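Lesdale Meals Program: progress report to the Grewal Fund, period ending August

Meals delivered in the period totalled 1,186 against a target of 1,000. The cost per meal stayed within budget.
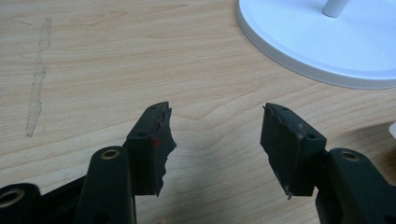

Light wooden tabletop, Lesdale.

Fuel claims rose with the added Nulatano route, which serves 24 households.

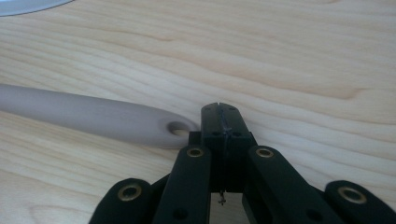

Two freezer faults were repaired under warranty. About 400 labels were reprinted with the revised allergen wording.

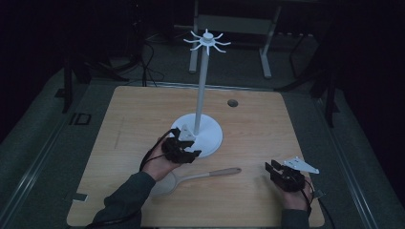
Report author: Grevov Community Services

Unspent travel funds will be carried forward to the next period, subject to your approval.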